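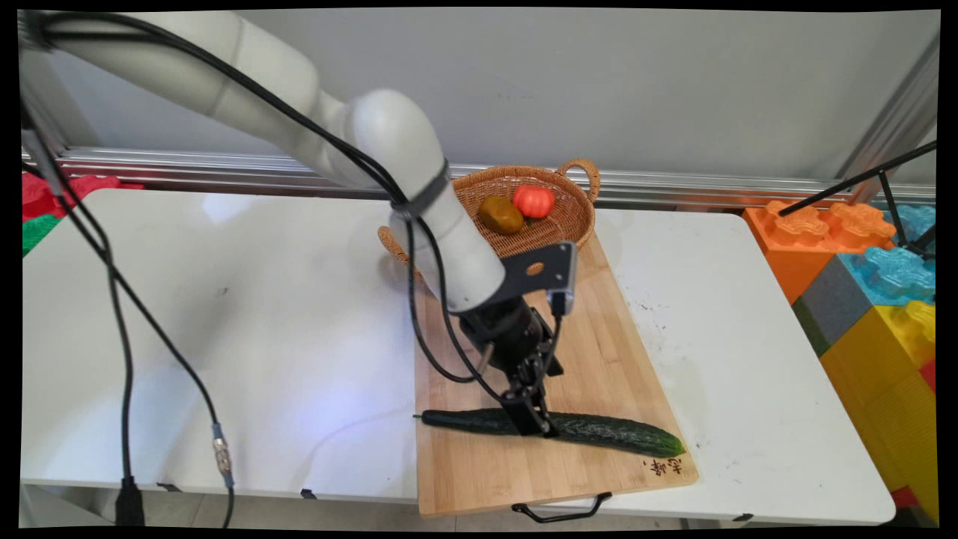
그림 1. 도마 위의 오이와 로봇 그리퍼, 뒤쪽은 바구니

방송콘텐츠분석 강의노트
4주차: 연속 드라마의 회차 구조와 공개 방식
배포일 2023. 03. 13.

1. 용어 정리

회차(episode)는 한 번에 재생되는 단위이고, 시즌(season)은 같은 제작 계약과 같은 공개 일정에 묶인 회차의 집합이다. 파트(part)는 시즌을 공개 시점에 따라 나눈 단위로, 서사상의 구분과 일치하지 않을 수 있다. 지난 학기 답안에서 파트와 시즌을 혼용한 경우가 많았으므로 본 강의에서는 다음과 같이 고정한다. 제작 기준이면 시즌, 공개 기준이면 파트로 쓴다.

에피소드형(series)은 한 회 안에서 갈등이 종결되는 형식, 연속형(serial)은 갈등이 회차를 넘어 지속되는 형식이다. 최근 작품의 다수는 혼합형이다. 혼합형에서는 회차 단위의 사건선(A선)과 시즌 단위의 누적선(B선)을 따로 표기한다. 인물 관계만 다루는 보조선은 C선으로 적되, 분량표에서는 B선에 합산한다.

2. 공개 방식의 유형

일괄 공개: 시즌의 전 회차를 같은 시각에 올린다. 시청 속도의 결정권이 시청자에게 넘어가며, 회차 말미의 유예 장치(cliffhanger)는 다음 회차의 자동 재생과 결합한다. 결말 정보가 공개 직후부터 유통된다는 점이 홍보 일정에 제약이 된다.

주간 공개: 회차 간격이 일정하다. 유예 장치는 간격 동안 기억을 유지시키는 기능을 맡고, 도입부 요약(recap)의 비중이 커진다. 평문이나 예고편도 간격에 맞추어 분산된다.

분할 공개: 시즌을 둘 이상의 파트로 나누어 각 파트를 일괄 공개한다. 파트 마지막 회차가 시즌 중간에 놓이므로 중간 정점(midpoint)을 어디에 둘 것인지가 구성상의 쟁점이다. 대본 완료 이후에 분할이 결정된 작품에서는 중간 정점과 파트 경계가 어긋나는 사례가 관찰된다.

혼합 공개: 첫 공개일에 여러 회차를 올리고 이후 주간으로 전환한다. 첫 묶음의 회차 수는 인물 소개가 끝나는 지점과 맞추는 것이 일반적이다.

3. 사례 분석: 「Huet」

「Huet」는 Filtelum에서 공개된 범죄 드라마이며 제작사는 Drarell이다. 혼합 공개 방식을 택하여 첫날 3개 회차를 올렸다. 주인공은 보험 조사원으로, A선은 개별 청구 사건, B선은 전임자의 실종이다.

1회: A선이 분량의 대부분을 차지한다. B선은 책상 서랍의 열쇠 장면으로만 제시되며 대사에서 언급되지 않는다.
2회: A선의 피해자가 B선의 인물과 같은 주소를 쓴 사실이 드러난다. 두 선이 처음으로 교차하는 지점이다.
3회: A선이 종결되지 않은 채 끝난다. 에피소드형의 관습이 여기서 처음 깨지고, 첫 묶음의 종료와 일치한다.
4회: 주간 공개의 첫 회차이다. 도입부 요약이 이전 회차보다 길고, 새 시청자를 위한 관계 설명이 대사로 반복된다.

4회의 반복 대사는 일괄 시청 시 중복으로 지각된다. 같은 대본이라도 공개 간격에 따라 정보의 잉여도가 달라진다는 점을 확인할 것. 수업에서 상영한 부분은 3회 마지막 시퀀스와 4회 도입부이다.

4. 시청 지속의 측정

완주율은 시즌의 마지막 회차를 끝까지 본 계정 수를 1회를 시작한 계정 수로 나눈 값이다. '끝까지'의 기준은 본편 종료 시점으로 하며 종영 자막 구간은 제외한다. 회차 간 이탈률은 n회를 완료한 계정 중 n+1회를 시작하지 않은 계정의 비율이다. 양자는 분모가 다르므로 직접 비교할 수 없다.

실습용 자료는 Brister 패널의 「Huet」 시청 기록이다. 1회를 시작한 계정은 2,866개, 마지막 회차를 완료한 계정은 1,669개이다. 완주율을 소수 첫째 자리까지 구하고, 다음 사항을 함께 서술한다.

(가) 한 계정을 여러 사람이 쓰는 경우 이 값이 무엇을 나타내는가.
(나) 첫 묶음 안에서의 이탈과 주간 전환 이후의 이탈을 구분하려면 어떤 항목이 추가로 필요한가.
(다) 관측 종료 시점에 아직 시청 중인 계정을 이탈로 처리할 때 생기는 편향의 방향.

(다)는 주간 공개 작품과 일괄 공개 작품을 같은 날짜에 비교할 때 특히 문제가 된다. 마지막 회차 공개일을 기준으로 관측 기간을 맞추는 방법과 1회 공개일을 기준으로 맞추는 방법이 있으며, 결과표에는 어느 쪽을 썼는지 반드시 명기한다.

5. 주연 배우의 인지도와 초기 유입

배우의 기존 인지도는 1회 시작 계정 수에 주로 작용하고, 이후 회차의 이탈률에 미치는 영향은 작품에 따라 엇갈린다. 인지도를 변수로 넣을 때에는 측정 시점을 공개 이전으로 한정한다. 공개 이후의 검색량은 작품의 결과이므로 설명 변수로 쓸 수 없다. 원작이 있는 작품에서는 원작 인지도를 별도의 변수로 둔다. 두 변수를 분리하지 않은 보고서는 유입 요인을 배우에게 과다 귀속하는 경향이 있다.

「Huet」는 원작이 없으므로 이 문제에서 비교적 자유롭다. 다만 1월에 공개된 예고편이 배우 중심으로 편집되어 있어 홍보 효과와 인지도 효과의 분리는 여전히 어렵다.

6. 과제

자유롭게 고른 연속 드라마 한 시즌에 대하여 회차별 A선/B선 분량표를 작성하고, 실제 공개 방식과 다른 방식으로 공개한다고 가정했을 때 수정이 필요한 회차를 지정하여 근거를 쓴다. 분량은 초 단위로 재고 두 선이 겹치는 장면은 양쪽에 모두 산입한다. 따라서 합계가 본편 길이를 초과할 수 있다. 분량표 없이 감상만 제출한 경우 채점하지 않는다.

다음 주 범위: 도입부 요약의 편집 원칙, 시즌 종결과 미해결 서사선의 처리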